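Home About Programs Admissions News Contact

About the Phetsri School of Household and Hospitality Studies

The Phetsri School of Household and Hospitality Studies is an independent vocational school offering instruction in housekeeping, linen care, food service and guest relations. The School admits adult students of all backgrounds and prepares them for employment in hotels, residential care homes, hospitals and private households. Instruction is given in English, with language support available throughout the year.

Our History

The School began as an evening course in linen care, taught by Orathai Yimyam in two rented rooms above a dry cleaning shop. Mrs. Yimyam had spent her working life in hotel housekeeping and wished to see the trade taught with the same seriousness as cooking or bookkeeping. The first class had 16 students. Most of them were already employed as room attendants and came to class at the end of a shift.

The evening course was later extended to a full certificate, and a second certificate in food service was added when Kamol Boonyarit joined as an instructor. The School moved to its present building on Jerkum Street in order to bring classrooms, a practice kitchen and a laundry under one roof. The building was formerly a furniture showroom, and the large front windows on the ground floor have been kept.

To date, 3,683 students have completed a certificate at the School. Many now hold supervisory positions, and several have returned to teach.

Our Mission

The School exists to provide sound practical training at a fair price, and to raise the standing of household work as a skilled occupation. We hold that a person who can care properly for a room, a meal or a guest possesses knowledge worth teaching in an orderly way. Our courses are therefore built on written standards, regular practice and individual assessment.

We are equally committed to the welfare of those who do this work. Safe lifting, the correct handling of cleaning products and the rights of employees are taught in every program and are assessed on the same footing as the practical subjects.

Programs of Study

The School offers four certificate programs: Housekeeping and Room Care, Linen and Laundry, Food Service, and Guest Relations. Each may be taken by day or by evening. Students who complete two certificates may apply for the Supervisor's Diploma, which includes a supervised placement with an employer.

The Housekeeping and Room Care program begins with the bedroom. Students learn to strip and make a bed, to inspect bedding for wear, to handle guests' clothing with discretion and to leave a room in the order set out in the employer's manual. Bathrooms, floors and public areas follow in the second term.

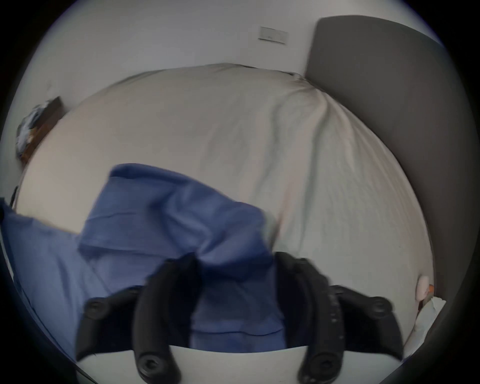

Linen and Laundry covers the sorting, washing, drying, pressing and storage of household and commercial textiles. Attention is given to fiber content, care labels, stain treatment and the management of linen stocks. Students in this program spend two mornings each week in the School laundry, which also serves the practice kitchen.

Food Service is taught under Mr. Boonyarit and includes table setting, tray service, food safety and the care of glass and silver. Guest Relations is intended for students with some experience who wish to move to front desk or floor supervisor positions.

Short courses are also offered to employers. These may be held at the School or on the employer's premises and are arranged through the Office of Employer Services.

Faculty and Administration

Khadija Ouali, Director, is responsible for the academic and financial direction of the School. She was previously head of staff training for a group of residential care homes.

Kanyarat Wannasri, Dean of Instruction, oversees the curriculum and the assessment of students. She teaches the first-term course in room care.

Eldana Demissie, Registrar, is responsible for admissions, student records and financial aid.

Kamol Boonyarit, Senior Instructor, leads the Food Service program.

Orathai Yimyam, Founder, has retired from regular teaching. She continues to present the certificates at the annual ceremony.

Admissions and Financial Aid

New students are admitted each September. Applicants must be at least 18 years of age. No previous experience is required for the certificate programs. Applicants meet with a member of the faculty before a place is offered, and may bring a family member or interpreter to that meeting.

The Navia Fund, established by former students, provides assistance with tuition, uniforms and travel. In the past school year the Fund made 91 awards. Applications for aid are considered separately from applications for admission, and a request for aid has no bearing on the offer of a place.

Visiting the School

Prospective students and employers are welcome to visit by appointment. The entrance is on Jerkum Street, and step-free access is available through the courtyard. Visitors are asked to sign in at the front office and to wear closed shoes if they wish to enter the kitchen or laundry.

Questions regarding admission should be directed to the Registrar. All other correspondence may be addressed to the Office of the Director.

This page was last reviewed on Wednesday, May 21, 2025.

This website uses cookies to remember your preferences. By continuing to use the site, you accept our cookie policy. Accept Settings

© Phetsri School of Household and Hospitality Studies. All rights reserved. Contact Back to top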